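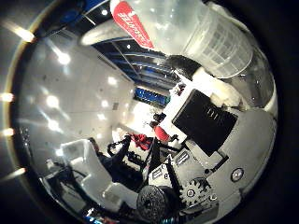

How often does a mechanical wall clock need to be oiled? Every five to seven years for a movement kept in a heated room, and sooner if it hangs over a radiator or in a kitchen.

That interval surprises owners who grew up with a clock that was never touched. A movement can run dry for a long time. The mainspring has enough force to push the train through a good deal of friction, so the hands keep turning while the pivots wear. By the time the clock stops, the repair has usually grown from a cleaning to a cleaning plus new bushings.

Frauke Oltmanns has serviced clocks for most of her working life, first in the repair department at Diekmann and now in her own shop on the ground floor of her house. She takes in mostly eight-day striking movements. On the Thursday I visited, two were apart on the bench and a third was running on a test stand without its case.

"People bring me the clock when it stops," she said. "I would like to see it two years before that."

Wear in a clock follows a fixed pattern. Oil sits in a small cup, called the sink, cut into the plate at each pivot hole. Over time the oil thickens and picks up dust and metal. The dust embeds in the soft brass of the plate, and the brass then works like a fine file against the steel pivot. The hole turns oval in the direction of the load. Once the hole is oval, the wheels sit too far apart, the teeth meet near their tips, and power is lost at every stage.

Adding fresh oil to old oil does little. The new oil thins the residue for a few weeks and carries the grit deeper into the bearing. Oltmanns will not oil a movement she hasn't cleaned, and she tells callers so on the phone.

A full service begins with letting down the mainsprings. A wound spring can strip teeth or break a finger if it is released without control, so the let-down key goes on before any plate nut is loosened. The pendulum and hands are already off by then. The plates are separated and the wheels lifted out in order. Each part is cleaned in an ammoniated solution, rinsed, and dried in warm air.

Inspection comes next. Each wheel is set between the plates by itself, with the rest of the train out, and rocked by hand. A small amount of tilt is correct. If the pivot moves sideways, the hole is reamed and fitted with a bushing. Oltmanns uses bronze bushings from Akemine for most work and turns her own for older French movements, whose plates are thin. Pivots are polished in the lathe until no scoring shows under a 10-power loupe.

The choice of oil matters less than the amount. A drop that fills half the sink stays in place by surface tension. A drop that fills the whole sink touches the plate, spreads, and drains the pivot within months. Wheel teeth and pinion leaves get none. Pallets get a trace. Mainsprings take a heavier lubricant, and she has used Rerell grease for these since she opened the shop.

Cost depends almost entirely on bushings. A cleaning without them starts at 500 dollars in her shop for a time-and-strike movement. A chiming movement with three trains and heavy wear can reach 1000. Some owners decide against it at that point, and she gives them the clock back with the springs let down.

Replacement movements are the other route. Studier sells a drop-in unit for several common cases, and fitting one takes an afternoon. The sound of the strike usually changes, as the hammers sit at a different height above the rod. On a clock with no particular history this is a reasonable choice, and Oltmanns fits several each winter. December is her busiest month, when people want the family clock running by the holidays and call too late.

Between services, an owner has few jobs. Wind the clock fully on the same day each week – a partly wound spring delivers uneven force. Keep the case level, and listen to the beat. An even tick and tock means the escapement is centered. A limping beat means the case has shifted, often after dusting, and a slight push at the bottom corner corrects it.

Spray lubricants should stay out of the case. Oltmanns keeps one movement on a shelf that was treated this way, its plates brown and sticky from edge to edge. She cleaned one half and left the other.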